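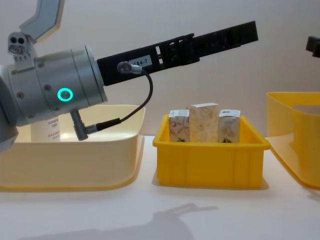 Binta Oyewole writes that her hired upright went out of tune within a month of delivery, and asks whether she should have it seen to straight away or wait. Wait a little longer if you can stand it. A piano that has moved house needs time to get used to the new room, and one tuned in the first fortnight will often drift again. The first tuning is included in your hire and we will ring you to arrange it. If a note is sticking or not sounding at all, tell us now.

The rest of the questions we are asked most often are answered on this page. It was last updated on Apr 14, 2018.

HIRING

How long do I have to hire for?
The shortest hire is nine months. After that it carries on month by month until you give us notice. You can give notice by letter or email.

Can I buy the piano I am hiring?
Usually, yes. Ask us for a price at any time. If you buy within the first year, the hire you have paid so far comes off the price. Delivery and tuning charges do not.

Do you ask for a deposit?
Not for the Nono or the Rivas. For the Stellent we ask for £600, which is returned after we collect the piano and look it over. Ordinary wear, such as faint marks on the music desk or polish worn off the pedals, is not charged for.

Which piano should a beginner have?
Either of the smaller uprights will do. The Nono has a lighter touch and a practice pedal that makes it a good deal quieter. The Rivas is a bit louder and has a better bass. Children under 8 tend to find the Nono easier. If a teacher has told you to look for something in particular, send us what they said and we will try to match it.

DELIVERY

Will it fit through my door?
Our uprights are 60 cm deep, and the door itself is rarely the trouble. Please measure the narrowest part of the hall, and any turn between the front door and the room. Photographs help, above all of stairs. Take one from the bottom looking up and another from the top looking down.

Do you deliver upstairs?
To the first floor, if the stairs are straight. For anything higher, or for a staircase with a turn in it, Branislav Bednárik will come and look before we agree a date. There is no charge for the visit. He does sometimes say no.

Where should I put it?
Against an inside wall, away from radiators, open fires and direct sun. Underfloor heating is a problem - please tell us if you have it, even if you keep it turned low. Leave a hand's width between the back of the piano and the wall.

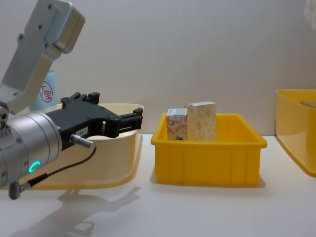 Silver arm with black gripper, teal light lit.

Can I move the piano myself?
Across a room on a hard floor, yes, with an adult at each end, pushing slowly. The castors on our uprights are small and will mark soft wood, so use the cups we leave with you. Do not take it up or down a step. If you are moving house, give us three weeks and we will quote for the job.

CARE AND TUNING

How often should it be tuned?
Twice a year. Most customers book one visit in spring and another once the heating has been on for a few weeks. We are closed for tuning in August.

Who will come?
Corentin Delaunay covers the town and Svetozár Trnka covers the villages. Repairs to the action are done by Marek Kubíček, who may need to take the action away for a few days. The case stays with you.

What can I clean it with?
A dry, soft cloth for the case. For the keys, a cloth slightly damp with plain water, wiped from the back of the key to the front, then a dry one. No spray polish. It gets into the tuning pins and we cannot easily get it out again.

Something has fallen inside. What should I do?
Leave it there if it is small and everything still plays. It can come out at the next tuning. If a key is jammed, ring us, and please don't take the bottom panel off yourself.

Does my home insurance cover a hired piano?
It depends on the policy. Ask your insurer about hired goods and give them the value printed on your agreement. If they will not cover it, we can add you to ours through Unier for a monthly charge.

I have had a reminder but I have already paid.
Reminders go out on a fixed day and can cross with payments. If a second one arrives, send us the date you paid and the name on the account.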